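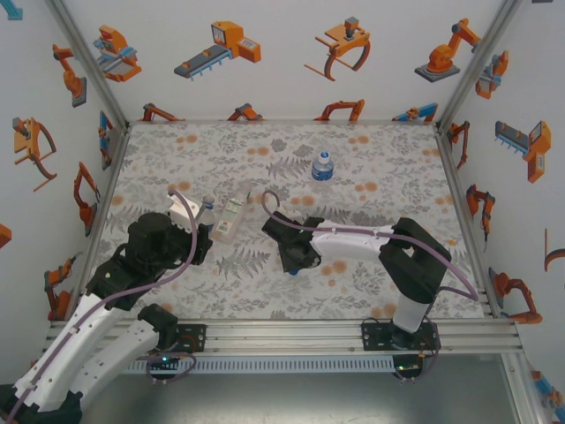 Last updated: February

Monday at the Himbridge lab
By Olatunji

I'd been wanting to get inside the Varero building for ages, so when the Himbridge people opened up their manipulation lab for a morning I took the day off and drove up. Parking was easy, the coffee was in big steel urns and already going at 8:30, and they'd taped arrows on the floor all the way from the lobby to the second floor. I still managed to end up in a supply closet.

The group I went to see calls its project Jolter. I'd read the short write-up beforehand and understood maybe half of it. Seeing the setup helped a lot! It's much smaller than I pictured. Two white arms with black joints sit side by side on an aluminum rail, and they reach into a little booth with white walls. The walls are covered in cartoon robots (orange, gray and blue ones, claws and conveyors and all that), and the floor is a fern print with orange dots that I would honestly put in my kitchen. When my group got up to it there was a small bottle next to the left gripper, a white carton lying close by, and a water bottle standing farther back.

The busy wallpaper is the whole experiment, or at least the half I can explain. The team wanted to know what happens when you teach a pair of arms to move bottles and cartons around and then swap out everything behind and under the objects. Most of us would assume the arms learn "bottle." What they'd been finding is that a policy trained on one plain background leans on the background more than anyone would like. You change the floor and it reaches for the wrong spot, or it hovers and does nothing.

So they record people steering the arms through short tasks, and they change the prints between batches. They're up to 3000 recordings now. For the main comparison they took 652 of those, all shot on one plain floor, and trained one model on them. Then they trained a second model on 652 recordings spread over 11 different prints. Same tasks, same amount of data, same arms. Both models got tested on prints neither had seen.

The mixed-print model did a lot better on the new floors, which I'd have guessed. The part I liked was that it did slightly worse on the plain floor, the one the first model knew by heart. They had that right on the poster in a fat bar chart, no hiding it. A guy next to me asked if more data would close the gap, and the answer was that they think so but haven't run it yet. Fair enough.

There was a second result that I'm still chewing on. They went back through the failed test runs, 469 of them, and sorted them by hand into what went wrong. A big share of the plain-floor model's failures happened before a gripper got anywhere near an object. The other model mostly failed late, at the grasp, with a finger clipping the side of a carton or closing a little too high on a bottle. To me that says the prints fix the looking and leave the grabbing alone. I asked if that was a reasonable way to put it and got a "kind of," with a long bit about wrist angles that I lost track of.

I asked too many questions about the two-arm side of things. Apparently handing an object from one gripper to the other is still the weak spot for both models, and prints don't seem to matter much there. They have a separate study planned with only handoffs. I also wanted to know how they pick the prints. Mostly by what the fabric shop has on the remnant table, plus a few they have printed.

We got to try the steering ourselves for a couple of minutes each, on a practice pair across the room. I am terrible at it. Moving one arm is fine, moving two at once is like trying to eat soup with both hands, and I knocked a carton over three times before I gave up my turn. The kid after me had it stacked on another box in no time.

Lunch was sandwiches in the hallway, and the turkey ones went fast. The afternoon was talks, and I skipped the second one to go back up and look at the failure chart again. If you go next time, get there before ten, and bring a sweater because the lab is freezing. The poster PDF is supposed to go up on the Jolter page in a few weeks and I'll add the link when it does.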